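Flemeck key and hardware works

The Flemeck works is a finishing and packing plant in the town of Skarkum, operated by the hardware supplier Tradora. It sorts, assembles and boxes small metal goods for locksmiths, hotels and property managers, chiefly split key rings, key tags, short chains and cabinet keys. The plant is known in the regional trade for the gradual introduction of robot arms on its assembly tables and for the job agreement that came with it.

History

The plant opened as a packing shed for a lock maker and passed to Tradora when that company closed its own foundry. Metal parts arrive finished from outside suppliers, and the work at Flemeck has always been hand work: counting, threading rings, adding tags, bagging and labeling. At its largest the plant employed 322 people. By the time the first robot arm was installed, the number had fallen to 200, mostly through the loss of two hotel contracts.

Automation

The first machines were bagging and weighing lines, which took over counting. They had little effect on the threading tables, where rings are joined, tagged and separated. Rings tangle, lie at different angles and reflect light, and fixed machinery had been tried on them twice without lasting success.

Tradora then placed an order with the integrator Yokoyama for table-mounted arms with two-finger grippers. The arms were set up one table at a time over 20 months. Small cameras are mounted near the grippers, and the operator can follow the pickup on a screen at the end of the table. The arms handle the common ring sizes. Odd lots, returns and engraved tags are still done by hand.

Work organization

Before the change, a threader sat at one table for a full shift and was paid partly by the piece. Piece rates ended when the arms came in. Most threaders moved to a post called table operator, in which one person looks after several tables, refills trays, clears tangles and checks finished work. The post pays a flat hourly wage with a supplement for those who have passed the setup course.

The course lasts four weeks and is held on paid time. It covers stopping and restarting an arm, changing finger tips, cleaning camera covers and entering a new part in the system. Older employees could choose to stay in hand finishing, and a number did so – the hand finishing room kept its own supervisor and its own hours.

The early shift still begins at 6 a.m. The late shift was shortened, and the night shift, which had existed only in the months before December, was dropped. Seasonal hiring has declined as a result, and this has been the main local criticism of the project. Families in Skarkum had long counted on winter work at the plant.

Effects on health and pace

Strain in the thumb and wrist was the most common complaint among threaders. The plant nurse's records show fewer such cases after the second year, although complaints of tired eyes and sore feet went up. Operators walk between tables for much of the shift, and rubber mats and high stools were added at their request.

Opinions on pace differ. Supervisors describe the work as steadier, since output no longer depends on who is at which table. Some operators say that stoppages tend to come at several tables together, and that the quiet stretches in between are long and dull.

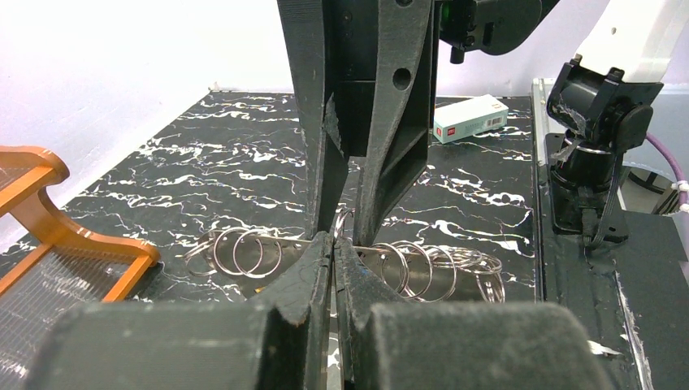
Working with rings all day used to mean sore thumbs by lunch, one former threader wrote in the staff newsletter, and she did not miss that part, but she did miss talking across the table – with the arms there, the next person is too far away to hear.

The newsletter printed several replies, and a shared break at 10 a.m. was introduced the following spring.

Job agreement

The agreement between Tradora and the employees rules out layoffs caused by the arms while it is in force. Posts may be left unfilled when people retire. It also requires that staff be told in advance when a table is to be changed over, and that camera recordings not be used to judge individual workers. Its list of covered products has 1163 entries, and any item not on the list stays with hand finishing until both sides agree to move it.

See also

Skarkum
Tradora
Key ring
Industrial robot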